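**Gatinbridge packing group, December catch-up, 10 am**

I took the notes again, so forgive the spelling! Dardo Palma chaired and we began with the boxes, as ever.

Dardo has been through the Daka order and we're fine for cartons until the new year - 60 flat ones on the shelf, all the plain sort. I said I'd still like the deeper size for the Ornia parcels (the lids bulge otherwise) and everyone agreed, so I'm to ring De Graaf for a price.

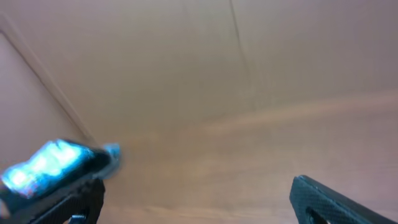

We then had a long chat about tape. Paper tape wins, though I grumbled a bit about it tearing - Dardo will bring in the heavier roll and we'll try it on order 1613 before buying any more.

Labels go on the short end from now on, please, and the packing list goes in last, on top.

Closed with tea and the last of the shortbread. Next one in January, same time.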